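Subject: Re: [household-sim] Draft 9 of the scene practice note, comments wanted
List: household-sim
Month: September

Thanks for the comments so far. I have folded most of them in and will go through the ones I haven't at the end. First the message that started this part of the thread, as it has dropped off the bottom for some of you:

> Section 4 says that every task must state its start condition and
> its end condition "in terms an outside reader could check". We
> have over 4000 episodes in the Skurker set and I doubt that half
> of them would pass. Most of our end conditions are one word, such
> as "placed" or "hung". Are we meant to go back and rewrite them,
> or does the rule only apply to new work? Also, does the rule about
> keeping views together apply when one of the views shows nothing
> useful? We drop those at export to save space and have never had a
> complaint.

Two questions there, and I will take the second one later.

On old episodes: the rule applies to new work from the day the note is adopted. You do not have to go back. If you re-release an old set under a new version number, though, it counts as new. I know that is going to annoy the people who bump the version every time they fix a typing error. Use a patch number for that.

On what an end condition should say, I have been using the Florkness room for the worked cases in the annex, as most of you have a copy of it. It has the arm on its mat, the white table, a couple of cloths and some small items. Take the hair dryer. "Placed" could mean that the dryer touches the table, or that it touches the table and the gripper is open, or that the gripper has moved clear and the dryer has stayed put for a set time. We had all of these in use in one set, under the same word.
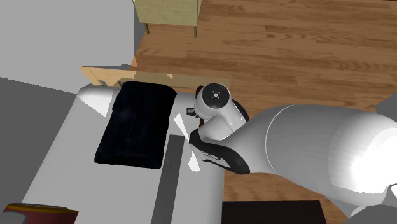

Florkness room, hair dryer at the gripper, black cloth on the white surface to the left.

A still like that can be read as the end of a pick or as the moment before a release, and a reader has no way of telling which. The note therefore asks for contact state, gripper state and a hold time, all written out. The hold time in the annex is 50 simulation steps. It isn't a magic number and you may choose another, as long as you write it down and use the same one for the whole task.

Cloth is harder and I don't think we have got it right yet. Draft 8 asked for the position of the cloth centre, and several of you pointed out that this means very little once the cloth is folded or bunched. A cloth hanging well and a cloth half caught on something can have nearly the same centre. Draft 9 asks for two things instead: the lowest point of the cloth, and whether any part of it lies between the fingers. The second one has to come from the contact list.
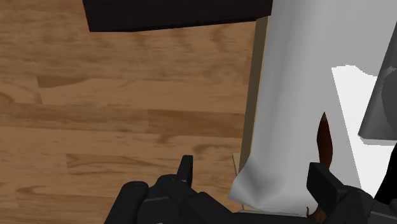
It must not be judged by eye from the gripper view, where the fingers being open on either side of a hem tells you very little about whether they are holding it. Somebody at our end marked a whole batch by eye and we had to throw the marks away. The wording in 4.3 is now "shall be computed from contacts". If your simulator doesn't report cloth contacts, say so in the task sheet and leave the field blank. A blank is fine. A guess is a fault under section 7.

Now the question about views. The answer is that all views of an episode stay together, including the dull ones. Bogdan dropped wrist views when they were mostly floor, and it later took them weeks to work out why their failure rates looked better than everyone else's. The wrist views with nothing in them were mostly the ones where the arm had missed. If space is the problem, lower the frame rate on all the views equally and record that you did.

There was a side question about whether a room view is needed at all when the wrist view covers the task. Draft 9 says yes, at least one, and it has to take in the gripper and the surface being worked on. I would have liked to add the base as well, but some of the older rooms have a wall in the way.

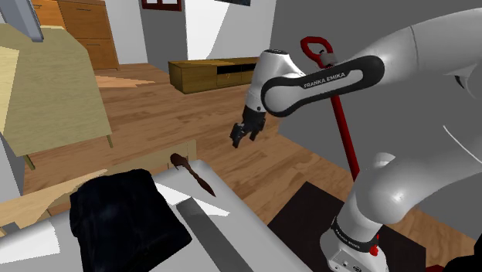

Room view, same set-up. Arm and base on the right, table with the black cloth in the foreground.

That one would pass. It gives you the gripper, the table and the base on its mat, and you can see where the furniture stands in relation to the arm.

Smaller points from the list:

Clutter. Objects that play no part in the task still go on the task sheet if they are within reach of the arm. Reach is taken from the base, with the arm fully stretched. A chair counts. Pictures on the wall don't, unless you have a very odd arm.

Rendering faults. Stray bright triangles, jagged edges where two surfaces meet, cloth passing through a table edge. The first two are recorded as "visual" and the episode is kept. The third is recorded as "physical" and the episode is held back until someone has looked at it. Several people wanted one category for everything. I have kept two, as the fixes are done by different people.

Names. Use the plain everyday name for an object and add the asset number after it. The Flato library has an asset 1921 that is called a spoon in one release and a spatula in the next, so the number is what we should be matching on.

Real arms. One comment asked that the note say clearly that passing a task in simulation is no evidence of safe operation on hardware. Agreed, and it is now in the scope section. The note covers record keeping for simulated work and that is all it covers. Risk assessment for a physical cell comes under your own site rules.

Not taken up:

— A fixed list of permitted lighting set-ups. Too early. Record what you used.

— A required number of episodes per task. This has come up in every draft and we are no closer to agreeing on it.

— Scoring of cloth neatness. I would like to see a proposal, but nobody has sent one that two people could apply and get the same answer.

Please send wording changes as replacement text with the clause number. Comments such as "section 4 needs work" are hard to act on. I will leave draft 9 open until the end of the month and then number the clauses for good, so if you want anything moved between sections, now is the time.

Still missing: a worked case for drawers. If anyone has a task sheet for one that they would be happy to see in the annex, please post it to the list.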